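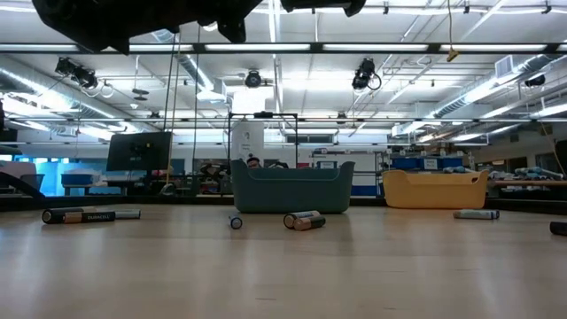
Battery sorting, since a few people asked how we do it at the Plosudcombe swap shop. Short thread.

Everything gets tipped out onto a table first. I used to pick through the bag by hand and kept missing the small ones at the bottom. Loose on a pale tabletop you can see what you have.

We use two plastic bins, one teal and one mustard yellow. Teal is for batteries that still have some use in them. Yellow is for recycling. Any two colors will do, but pick them once and leave them alone. We swapped ours in December and spent a week undoing it.

You can't tell a dead battery by looking. A Duracell with a clean copper end can be flat, and a scuffed no-name one can be fine. Use a tester. Ours is a cheap one with a needle and it does the job.

For a regular AA or AAA alkaline I go by voltage. 1.5 or better goes in teal. Between 1.3 and 1.5 also goes in teal, but with a dot of marker on it. Those are for clocks and remotes. Under 1.3 goes in yellow.

Rechargeables read lower even when full, so don't use those numbers on them. Read the label first. Su-bin Hong keeps them in a separate box and charges them overnight before she decides.

Anything leaking or crusty doesn't go in either bin. Gloves on, into a bag by itself, and wash your hands after. Same with anything swollen.

Tape the ends of 9-volts and lithium cells before they go in with the rest. Button cells too, both sides. Clear tape is good because you can still read the type.

Don't mix old and new in one flashlight. I know everybody does it. The weak one drains first and that's usually the one that leaks.

Jeferson Frota takes the recycling over when the big bucket is full — last time that was 27 pounds, mostly AAs out of kids' toys.

If you're bringing us a bag, please don't sort it first. Do take them out of the toys though. Shu-fen Poon had 16 tiny screws to deal with last month and lost one of them under the radiator.

Drop-off is at the side door until 8 in the evening. Ring the bell if it's locked.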